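Wutton is out today, and I get to tell you about it!

I'm Wojciech Chmielewska, and I've been making this game at Enska with one other person for way too long.

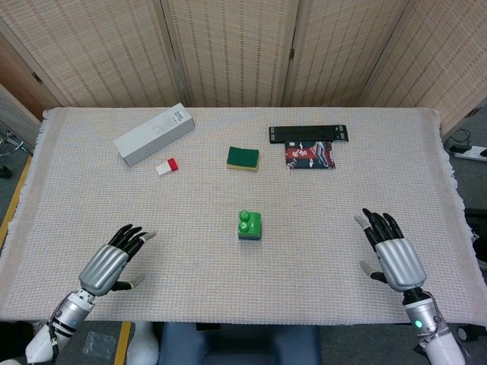
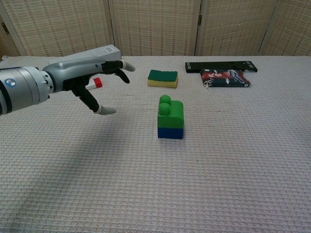
Wutton is a stealth adventure set in Gokodcombe, a drowned mining town where you play a courier who can't remember who hired her. Every delivery changes who trusts you, and there are 54 of them. One early job has you sneaking a little red-and-white thing, like the one on the table, past the harbor guards – don't drop it, they hear everything.

We had 3,000 people in the September demo, and most of you got lost in the mill. Sorry! The mill has a map now. The full game has 2 endings, and I still like the sad one better.

It's out on PC, with music by Szczepańska. Review keys are ready – just write to me.

71 shares
2 comments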